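Tabletop Manipulation Cell: Software Inspection Checklist, with Comments
Stack: Durlow planner, Vudville perception, Thongdee controller
Date of inspection: 2019-02-24
Result: Pass with open items (see sections 2, 3 and 6)

Scope covers software only. Electrical and guarding checks are on the separate sheet kept with the controller cabinet. Items are marked OK, OPEN or N/A. Comments follow the mark.

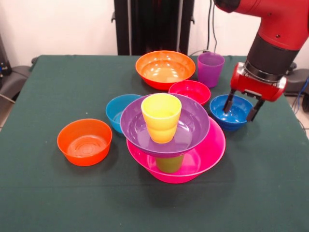
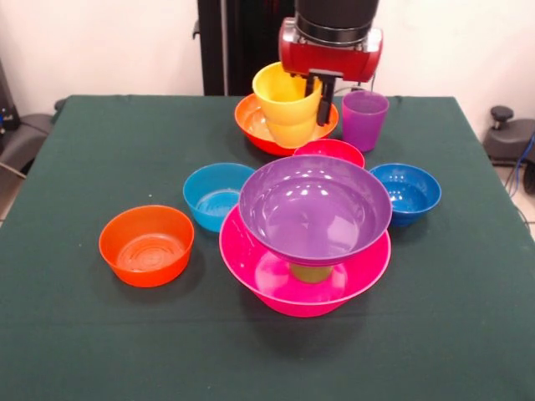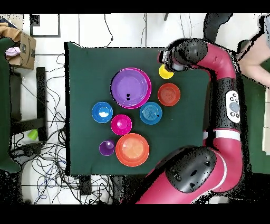
Section 1 of this checklist deals with the scene model, and the rest depends on it. The planner does not look at pixels. It works from a list of objects with poses, sizes and support relations, and if that list is wrong the motion will be wrong too, no matter how well the controller tracks it. The bowl and cup set on the green cloth is a hard case for the list. In the first two pictures a purple bowl sits up on a cup, and that cup stands inside a large pink bowl, so one object is carrying another and both are inside the outline of a third. A flat tabletop assumption fails here. The inspector should confirm that the software build under test stores "inside" and "on top of" as two different relations before going on.

1. SCENE MODEL

1.1 Object list refreshes after every gripper open or close event.
OK. Checked in the log.

1.2 "Inside" and "on top of" stored separately.
OK. Older builds merged them. Do not roll back past the July release without repeating this item.

1.3 Nested items keep separate IDs.
OK. A purple bowl nested in a magenta dish kept its own ID. The two rims are close together, and the margin on the segmentation score was thin. Watch this one.

1.4 Objects hidden from one view are kept in the list and not deleted.
OK. Hidden objects are held at last known pose and flagged stale. The small red bowl behind the raised purple bowl in the second picture is a good test for this, as only its upper rim and part of its body show from that side.

1.5 Objects off the table are excluded from the pick list.
OK. The workspace polygon follows the edge of the cloth. Anything on the floor is dropped before planning.

2. PERCEPTION

2.1 Camera extrinsics loaded from the current calibration file.
OK. File hash matches the one in the calibration log.

2.2 Fixed view and head view agree on object position within tolerance.
OPEN. Agreement is within 5 mm for bowls resting on the cloth. Raised objects fall outside tolerance. The likely cause is that Vudville projects to the table plane when depth confidence is low. Fix: use the support relation to set the height. Retest before the next stacked layout is run.

2.3 Color classes separate under the installed lighting.
OPEN. Red, orange and red-orange are still confused when the overhead lights reflect off the inside of a bowl. Pink and magenta are less of a problem. Do not use color alone as the object key. Use color plus fitted rim diameter.

2.4 Highlights masked before depth fill.
OK. Mask is on by default. Confirm it has not been turned off in a local config.

2.5 Person detection input reaches the planner.
OK. Message arrives and the planner goes to hold. This is a convenience feature and does not replace the rated stop.

3. PLANNING

3.1 Planner refuses to pick a support object while something rests on it.
OK. A request for the lower cup in the stack was rejected with the correct error code (554).

3.2 Collision geometry includes the gripper fingers, housing and cable.
OPEN. Fingers and housing are in the model. The thin cable behind the housing is not. Add a capsule along its length and rerun the regression set.

3.3 Approach path clears neighboring rims.
OK. For a bowl beside the stack, the approach has to be close to vertical. A slanted approach puts a finger too near the overhanging rim. The cost term for this was raised in the current Durlow config and should be left alone.

3.4 Grasp candidates for bowls are on the rim or side wall, with finger opening checked against bowl size.
OK.

3.5 Grasp candidates for cups allow for tilt.
OK. Limits are read from the object file. If a cup is leaning, the planner must use the fitted axis and not assume it is upright.

3.6 Regression set run in full.
OK. 2,899 planning queries replayed, 2 failures. Both are stale-pose cases and both are filed under 2.2.

4. CONTROL

4.1 Joint velocity and torque limits match the signed limits file.
OK.

4.2 Contact threshold active during the last part of descent.
OK. Thongdee switches to the lower threshold when the planner sends the "near" flag. If the flag is missing, the controller must stop. Tested by removing the flag by hand.

4.3 Gripper force limit set for thin plastic.
OK. Value comes from the object file. The default is too high for these cups and should not be used.

4.4 Hold on lost camera stream.
OK. Each stream was unplugged in turn.

4.5 Restart after a hold requires operator input.
OK.

5. TOOLING AND LOGS

5.1 Cluvska recorder captures joint states, both camera streams and planner messages on one clock.
OK. Check the clock offset at the start of every session.

5.2 Software version written into each log header.
OK.

5.3 Disk space checked before recording.
OK. Recorder refuses to start below the set limit.

5.4 Replay tool opens a log from the previous version.
N/A. Log format unchanged.

6. OPEN ITEMS CARRIED FORWARD

2.2 Height error on raised objects. Stacked layouts at reduced speed only until closed.
2.3 Red and orange confusion. Key change is in review.
3.2 Cable missing from collision model. Keep wrist rotation inside the reduced range until closed.

Repeat sections 1 to 3 after any change to perception or planner code. Repeat section 4 after any change to the limits file, the gripper driver or the controller build.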